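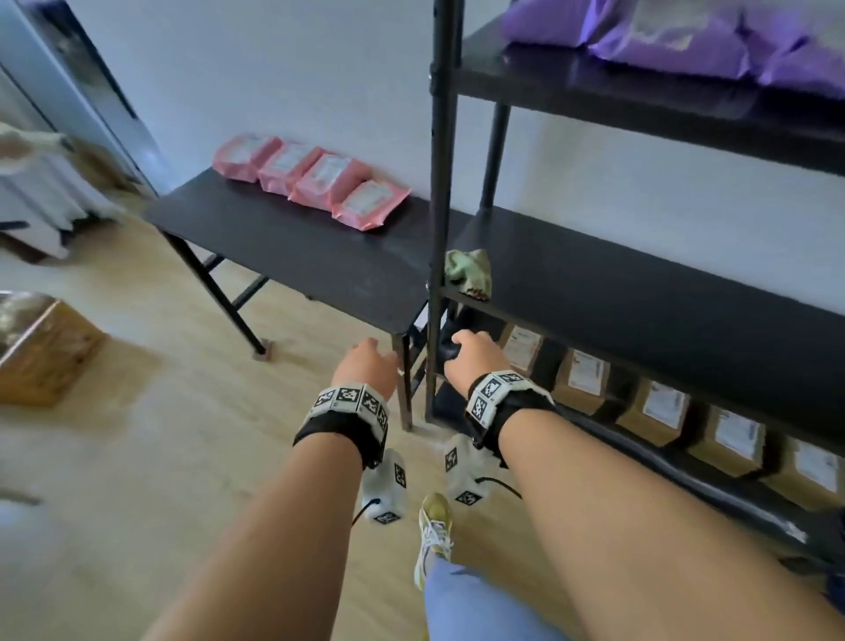
My sister says I should quit counting miles and just go out and walk, and that a person who has never been to Alcantara has no business planning a route through it. She said all this over the phone at 9 in the morning, before I'd had any coffee, and she may have a point. But I like counting! Counting is half the fun for me.

So, the route. I've been at it since February and the notebook is nearly full. The idea is to start in Gadov, follow the river down as far as Skultia and then cut over the hills to Alcantara, with 3 rest days thrown in wherever my knees ask for them. The high point is a pass at 2,137 feet (not exactly the Alps, I know) but it comes right after a long flat stretch, and I get lazy on flat stretches. I know myself.

The shoes are still a problem. I bought the Zurkis ones everybody on the hiking board raves about and the left one rubs. Only the left! I wore them to the grocery store, to the dentist, up and down the stairs with a bag of flour in my pack, and by evening I had the same pink spot on my heel. I tried the thick socks, then the thin socks, then both – that was a mistake. I'll give them one more week and then I'm going back to my old ugly brown pair, which have never hurt me once.
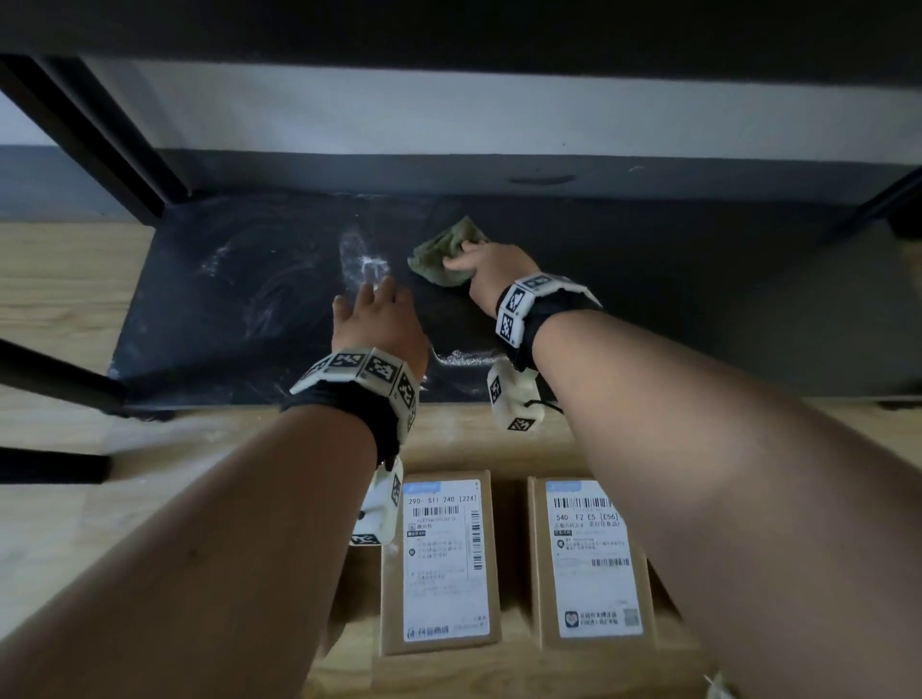
And then there's the question of where to sleep in Skultia. The guesthouse by the bridge wrote back finally, very sweet, very short, and they only have the attic room left. It has a slanted ceiling and no fan. The other place is up the hill, and after a whole day of walking I don't want a hill between me and my supper. I think I'll take the attic. I can sleep with the window open and listen to the river, which sounds lovely until I remember the mosquitoes. Add bug spray to the list.

Wrote to the bus company again about the ride home. Still no answer.

My sister wants to come along for the last part now, after all that talk. I said yes right away – she carries the good snacks. She'll need shoes too. I told her not to get the Zurkis.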